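Nokgate Match Tracker: Set-up Guide
Section 8. Logging practice games and reading the matchup table

The matchup table is the part of Nokgate most people open first and the part that deserves the least trust. It shows your deck against another deck as a percentage. The percentage looks solid on the screen. Whether it means anything depends on how you fill in the log, so set up the log before you look at any numbers.

Before you start

You need a player profile (Section 2) and at least one saved Clemell deck. If you imported the deck from a text file, open it once and check the sideboard. The importer sometimes drops the last line.

Creating a practice log

1. From the main menu, choose Logs, then New Practice Log.
2. Pick your deck. Pick the exact version. If you swapped even a couple of cards since last week, save it as a new version first.
3. Pick the opposing deck, or type a name. "Kahsay Control" and "Kahsay ctrl" are treated as two different decks, and you will not be warned.
4. Under Game Type, choose Pre-board or Post-board. The default is Mixed. Change it.
5. Enter your practice partner's name. The program lets you skip this field. Don't.
6. Press Start Log.

Note: Mixed logs can't be split later. A deck that crushes you in game one and folds after sideboarding will show up as an even matchup, and it is nothing of the kind.

Recording a game

1. Press Add Game as soon as the game ends, win or lose.
2. Mark who went first.
3. Mark mulligans for both players.
4. Choose Win, Loss or Draw.
5. Use the Comment box for anything you'll want in a month. "Got unlucky" is allowed but won't help you.
6. Press Save. The game counter at the top of the log should go up by one. If it doesn't, the game was not saved, whatever the green check mark says.

Caution: Do not delete games because you "weren't really trying" or "would have kept a different hand." Deleted games leave the table at once and can't be brought back. Every player we have watched use this button has used it on losses.

Reading the table

1. Open Logs, then Matchups.
2. Look at the Games column before the Win % column.
3. Tap the percentage to show the range. The range is hidden by default, a choice we argued against.
4. Compare the play and draw rows. If nearly all your wins came going first, you have learned something about the coin flip.

With 20 games in a log, 11 wins will be displayed as 55%. Win one more and it reads 60%. That is one game, possibly one card. Treat anything in this region as "we don't know yet," and be careful with a friend who calls it a favorable matchup.

Araba Agbenyega, who tested this section with her group in Kerkville, kept two logs for the same pair of decks, one against Rui Meireles and one against everyone else. The two tables disagreed about which deck was ahead. Merging them gave a tidy number close to the middle, and she doesn't think that one was right either. 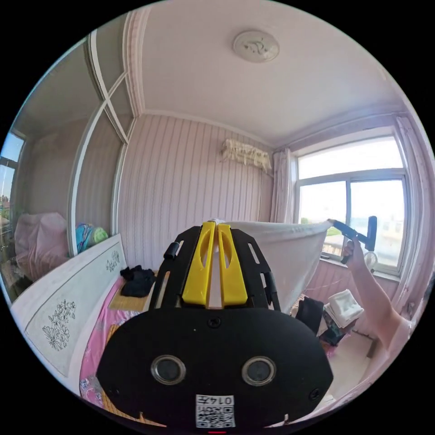 Figure 8. White fabric held taut at both ends.

Using shared data

Nokgate can add results from other users to your table. The August data set has 1,076 games in it. That sounds like plenty until you filter to one matchup, one format and one version of the card list.

1. Open Settings, then Data Sources.
2. Turn on Shared Results.
3. Set Minimum Games Per Player. Leave it at zero and you will get a lot of people who logged one win and quit.
4. Turn on Show Source Colors, so that your own games stay visible apart from the rest.
5. Return to Matchups and press Refresh.

Note: Shared results are typed in by the players themselves. There is no check on them. The Verified badge means the email address was verified.

Caution: Turning off Shared Results does not restore your old table until you press Refresh again. Do this before you pick a deck for an event.

If the table looks wrong

Matchup shows more than 100%: A draw was saved twice. Open the log, find the doubled entry and remove one copy.

Deck is missing: Check for a second spelling (see step 3 under Creating a practice log).

Percentage changed overnight: Shared Results is on.

Percentage agrees with what you already believed: Check the Games column again.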